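Progress report no. 2: Teaching by remote control
Submitted to the Tresedis fund, 28 April 2018
Prepared by Irén Mészáros, Clorovville

1. Work since the last report

The grant pays for one thing: finding out how well a person at a desk can show an arm a task by steering it, before any hardware is bought. All work in this period was done in simulation. Csaba Kelemen finished the link between the hand controller and the simulated arm, and Keisha Zamora wrote the operator instructions. Erzsébet Gulyás and Baptiste Sabatier did the steering.

Our target was 100 recorded demonstrations, and we reached it. Each one starts with the gripper open and clear of the furniture. The operator brings it toward the wooden surfaces, lines it up, and ends the recording with a button on the controller. Failed attempts are kept under a separate label.

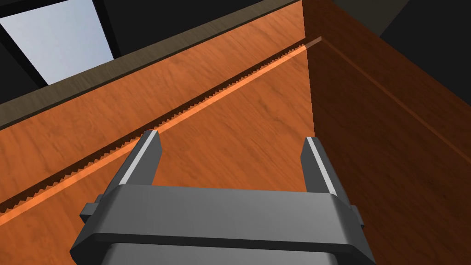 The approach is the slow part. New operators tend to move in one direction, stop, check, and move again. The recordings from the first week are full of these pauses, and a model trained on them pauses in the same places. Keisha changed the instructions so that operators now do 15 practice runs before anything is saved. The later recordings are smoother, and we plan to leave the first week out of training.

2. Problems

Depth is hard to judge on a flat screen. Both operators reported that they could line up the fingers left to right without much trouble but misjudged how far away the wood was, mostly near corners and in heavy shade. We tried a second view beside the main one. Erzsébet found it useful and Baptiste found it distracting, so it can now be switched off.

We also lost 20 recordings when the controller clock drifted away from the simulator clock. The arm positions and the button presses no longer matched and we could not repair them. Csaba has added a check that refuses to start a session if the two clocks disagree. The lost runs were recorded again and are part of the total given above.
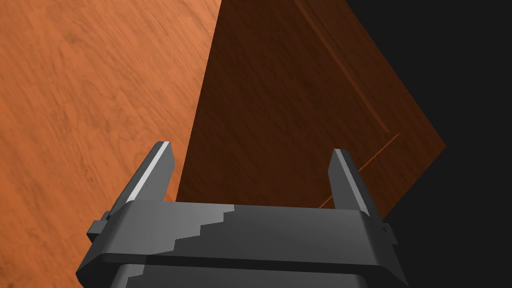

Lighting was left at one setting for the whole period. We had meant to vary it, but decided to get a clean set first. The next set will use several light positions and a wider choice of wood textures. Csaba expects this to take very little extra work on the simulator side.

3. Spending

Spending is within the plan. The second hand controller was bought from Sulent and arrived late, which held up Baptiste's sessions but did not change the cost. Money set aside for outside operators has not been touched, and we would like to carry it into the next period.

4. Next steps

Training on the cleaned set begins as soon as the labels have been checked. Lakatos has agreed to lend us desk space for the outside operators, and we hope to have them recording by June. We will report how the trained model does on starting positions it has not been shown.

We ask the fund to confirm in writing that the operator money can be carried over.

Contact: Irén Mészáros, project office, Clorovville | © 2018 | Back to top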